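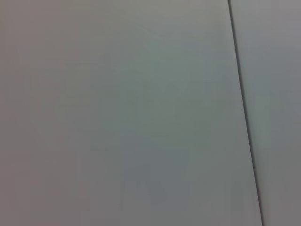 Wevidum two-camera arm kit, first impressions and a depth question

Board: Small Arms and Grippers > Kits and Reviews

seamgauge
Original poster

I have had the Wevidum kit running since January. There was an older thread that got locked, so I'm starting over with what I know now.

What you get: arm, parallel gripper, wrist camera with bracket, head camera with a short mast, power supply, cables, and a license for the Tadov recorder. Price was some 3000 dollars before shipping. The mast is not tall enough for a standing-height table and I replaced it with extrusion. Everything else is stock.

Good points so far:

The arm repeats well enough for basket and bin work. I have not put an indicator on it.

The wrist bracket has two dowel pins. I have taken the camera off and put it back several times, and the hand-eye calibration stayed inside my tolerance without being redone.

Tadov writes both camera streams and the joint states against one clock. On my previous setup I was aligning by hand.

Bad points:

The gripper cable exits on the wrong side. With the wrist rolled past about a quarter turn, it pulls on the connector.

Auto exposure on the wrist camera is on by default, and the setting does not survive a power cycle in the firmware I have.

The manual covers the Grirum controller and the older Wevidum one in the same chapter, and does not always say which it means.

My question is about the wrist depth estimate. On plain matte surfaces at close range it drifts, and the drift is bad enough that the approach height is off by the time I get to the rim of the basket. Is anyone running this kit over a blank work surface, and what did you do about it?

torquebudget

Which firmware, and which controller? The Grirum one has its own filter on the depth output and you can turn it off. The default window is much too long.

seamgauge
Original poster

Grirum controller, firmware as shipped. I'll look at the filter.

halfduplex

The filter is not going to fix it. The wrist camera in this kit gets depth by matching, and a matte gray surface gives it nothing to match. You can shorten the window all you like and you will get a noisier wrong number. I sent mine back for this reason. For the same money I would buy a bare arm and a proper time-of-flight unit.

torquebudget

I didn't say it would fix the matching. I said the window is too long. With it at default you are reading an average of where the wrist used to be, so on an approach the height lags. Those are two separate errors and the original post sounds like both.

halfduplex

Fine, but a buyer reading this should know that the second one is a hardware limit, and the product page says "any indoor surface."

seamgauge
Original poster

For reference, my station is below. Baskets are woven plastic, cell paneling is Rinaldi, lighting is diffuse overhead. The task is moving parts from one basket to the other, and back again on the next cycle.

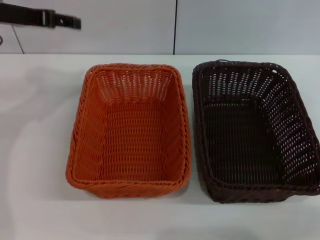
Head camera. Gripper at upper left, both baskets empty.

The baskets are no trouble. The weave has plenty of edges, and once the wrist camera is looking into one the depth settles. The trouble is everything before that. The table is smooth white and so is most of the approach.

mezzanine_k

I would worry more about the dark basket than the table. I have a black crate and the depth comes back full of holes. Yours has an open weave with the white showing through the sides, so you could be getting the wall of the basket in one reading and the table behind it in the next. How does it do on grasp success between the two?

seamgauge
Original poster

I logged 428 cycles with the exposure locked. I have not split them by basket yet. Going by watching it, the dark one is slower to settle, and I have no evidence that it fails more.

mezzanine_k

Split them before you change anything. If you change the filter first you will not be able to say what helped.

seamgauge
Original poster

Agreed. Will do.

oldservo

A different view on the price, as somebody who bought this for teaching. The kit is expensive for the arm and cheap for the recorder. We had been paying for a separate logging license, and Tadov replaced it. Set it to 20 Hz for the joints and leave the cameras alone. At higher rates the files get large and none of our exercises needed it.

On the blank table, we put down a printed mat. Random speckle, matte laminate, 50 mm border left white so students can find the edge. Depth over the mat is stable. It takes an afternoon.

halfduplex

A mat defeats the purpose if the model is being trained on that station. It will learn the mat.

oldservo

Then use two mats and swap them. Or don't train on the depth channel. We don't train anything, so I can't speak to that part.

torquebudget

Back on topic. Seamgauge, can you post a wrist view from the part of the motion where the depth is bad? Raw, with no overlay. It matters whether there is any structure in view at all.
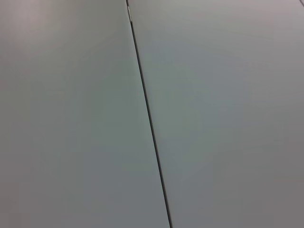
seamgauge
Original poster

Drift on this kit behaves differently once there is an edge in view, and I should have said so in the first post. Over a single blank panel the estimate wanders. When a joint crosses the view it gets better, but only in a narrow band on either side of it. With the panels set at a slant to the camera, as in this one, the seam is a dark line all the way down, a little wider and softer near the top and clean below, and the matcher latches onto it. It will also latch onto the pale fleck at the top end of the joint, which I take to be debris or a chip, and then the confidence value goes up even though the rest of the surface is as featureless as before. So the confidence number in Tadov is not something I would gate a motion on.

torquebudget

That is useful. A straight edge only gives you information across it. Along the seam the match can slide. The fleck pins it, so the solver thinks it has a full solution. Two or three flecks in different places and you would have a usable surface.

So basically oldservo's mat, but sparse.

mezzanine_k

Or stop asking the wrist camera for height during the approach. You have a head camera that sees both basket rims and the back edge of the table. Take the rim height from there, move to a fixed offset above it, and only hand over to the wrist once the weave fills the view. That is how I run mine.

halfduplex

This assumes the head camera calibration holds. He replaced the mast.

seamgauge
Original poster

I recalibrated after the mast swap. The extrusion is stiffer than what came in the box, so I am fairly comfortable with it. The handover is a good idea. One problem is that the gripper gets between the head camera and the basket on the way in, so I would need to take the rim height early and hold it.

mezzanine_k

Yes, take it before the arm moves. The baskets are not going anywhere.

torquebudget

They can if the gripper drags on a rim. Braided rims catch fingertips. Re-measure each cycle.

seamgauge
Original poster

Update after changing things one at a time.

Split the log by basket first. The dark basket has a longer settle time, and the failure rate is close enough between the two that I would not claim a difference.

Filter window on the Grirum controller set to minimum: the lag is gone and the noise is up, as predicted by both sides. Kept it.

Height from the head camera, handover at the weave: this is the change that mattered. I no longer use wrist depth outside the basket.

Exposure lock: now set by script at startup. Wevidum support confirmed the power cycle issue and gave no date.

I have not tried speckle or flecks on the table. I'd like to keep the surface plain.

halfduplex

So the wrist depth works when you don't use it over the table. My rating stands.

oldservo

Everybody's wrist depth works that way at this price.

torquebudget

Did you sort out the gripper cable?

seamgauge
Original poster

Rerouted through a clip on the forearm with more slack, and limited the wrist roll in software. I lose a few approach angles at the far end of the baskets. If anyone has a right-angle connector that fits the Wevidum gripper port, post the part number. The one in their spares list is straight.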